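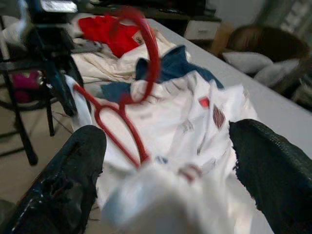

Printed white cloth with a red heart-like motif, spread out on a white table.

Search this site Enter keyword Go

Skiststead, Wednesday, March 24, 2021

Umell to open free mending rooms in Skiststead

Umell is delighted to announce that its new mending rooms will open in Skiststead this September, giving people a warm, well-lit place to repair clothes, curtains, bedding and anything else made of cloth. Entry will be free, and so will the thread!

The rooms take up the ground floor of the old Sopacua drapery shop, which has stood shut for eight years. The long front window is staying, and so are the original counters, which have been sanded down and will be used for cutting and pinning. There will be space for up to 600 visitors a month, with four evening sessions a week for people who work during the day.

Beginners are very welcome. Each session starts with a short lesson on one simple job, such as turning up a hem, patching a knee or putting in a new zip, and after that people can get on with whatever they have brought along (half-finished quilts included).

Umell ran a trial last year in the Kunus hall, where 609 items were mended, from school jumpers to a much-loved tent. So many people asked when the next one would be that a permanent home seemed the obvious step, and we can't wait to see the place full.

Donations of clean fabric, buttons and wool can be left at the Kunus hall on any weekday morning. Booking for the evening sessions opens in the summer, and daytime visitors can simply turn up.

ENDS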